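Suture pads – Gindadel vs Narkis, and stitch spacing on long incisions

narkis_user_15
Looking for opinions on synthetic pads for interrupted stitch practice. I have been on the Narkis three-layer for a term and the top layer starts tearing out at the bite after two sessions. The Gindadel pad is thicker but people say it feels rubbery. I mostly do simple interrupted with instrument ties.

bluntdissector
Thickness is not your problem. If bites tear out, you are either too close to the edge or pulling up on the tie. I have 24 closures on one Narkis pad and it is still usable. Cut new incisions parallel to the old ones and leave a decent margin between them.

sano_bench
Disagree in part. The Narkis top layer does tear earlier than the Gindadel, even with a 5 mm bite. I ran the same suture through both and the Gindadel held at every site. Drawback: it drags on the needle, and you will blunt a reusable one quickly.

narkis_user_15
Bite is 5 mm, spacing is 5 mm. What about surface moisture? Mine is bone dry out of the box.

bluntdissector
Wet it. A dry pad grabs the thread and the first throw locks before it is seated. A few drops of water with red food coloring also shows you where the edges still gap, which you won't see on a dry pad.

sano_bench
The coloring stains the Buschmann pads permanently. On the others it rinses out if you do it the same evening.

q_throw
Regarding tails: cut them short and cut them all to one length. Long tails get caught in the next knot. I leave 4 mm on braided and a bit more on monofilament.

bluntdissector
4 mm is too short for a beginner on monofilament. It will slip. Leave more and trim at the end if it bothers you.

q_throw
Then it's a knot problem – add a throw.

narkis_user_15
Ordered the Gindadel, $19 with shipping. For the longer incision, do I start at one end or in the middle?

sano_bench
Either works on a straight cut. My sequence for two incisions on one pad:

1. Close the shorter incision completely before starting on the other.

2. Place the first stitch of the second incision and tie it down flat. Check that the edges meet without bunching.

3. Work along the incision one stitch at a time. The part you haven't reached can gape slightly, so don't drag it shut with the stitch before it.

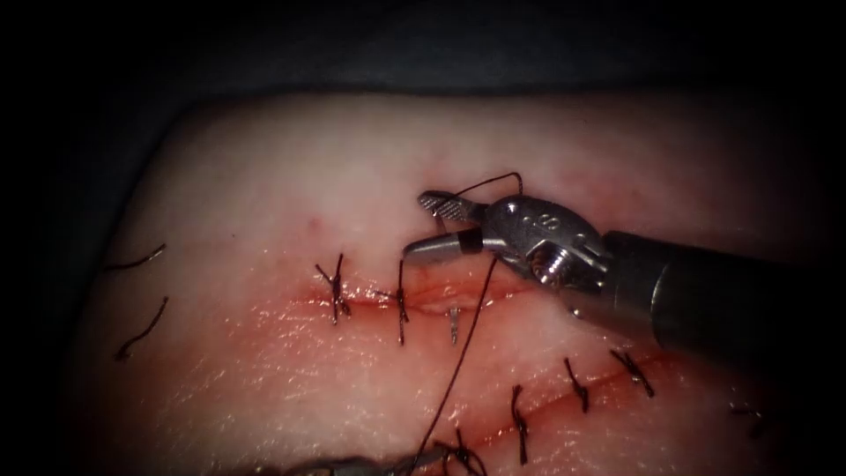 4. Compare tail lengths along the row and trim any long ones.

5. Rinse the pad, pat it dry and store it flat. Mine curled when I left it standing in a drawer in November.

bluntdissector
Fine, except I'd start in the middle on anything long. Halving keeps the edges matched.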